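Ticket 825: Paper bag bin on the sorting table keeps losing its shape
Product: Talten kraft bag, large
Site: Tunstall
Opened: November 5, 2025
Status: Open, waiting on replacement bags

1. Problem as reported

The open paper bag we use as a cloth bin won't stay open. The sides creep back in during the day and small pieces end up under the folds, where they get missed. We had the same complaint in July with the Bitell bags and closed it when we changed suppliers. The Talten bag is heavier paper but it does the same thing after a few days.

2. Checked first

Table is level, with a few dark smudges. The bag was opened wide and the walls pushed down and outward by hand to make a rim. Left it with a red piece and a light gray-white piece inside. The fold across the bottom is the factory fold and does not press out. There is also a small torn notch in the inner wall on the lower left.

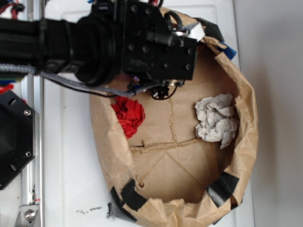 3. Tape on the rim

Black tape over the rim, short strips, pressed down firmly. Four strips show along the outside of the rim: lower left, lower center, right side and near the lower right. Longer strips were tried on an earlier bag and they pulled the paper into new creases, so keep them short.

4. Tear on the left

There is a dark gap under the paper near the left side of the floor. Light pieces can slide into it. Patching from the inside with the same tape is the plan, but the patch has to lie flat or cloth will snag on the edge of it. 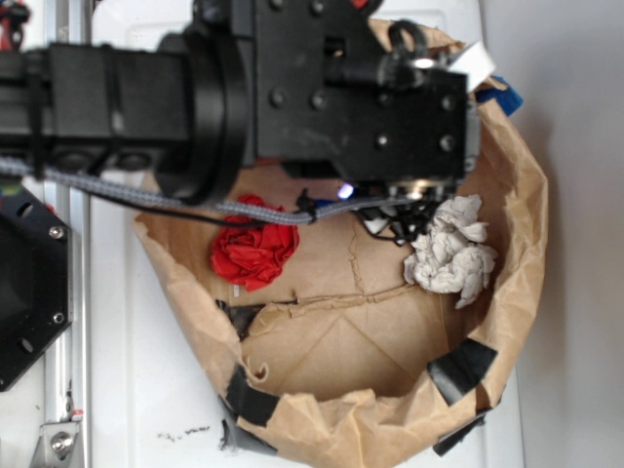
The other option is to stop repairing and swap the bag once a week. We have 73 left from the Jurkirell order, and a full carton is 400, so supply is fine if the next carton comes on time. A cardboard tray was suggested too, but the sides on the one in the stockroom are too high for this table.

5. Next steps

Patch the tear and check it at the end of each shift. Add the date to the bottom of every new bag in pencil. If the rim folds in again with the tape on, note which side went first and add it to this ticket.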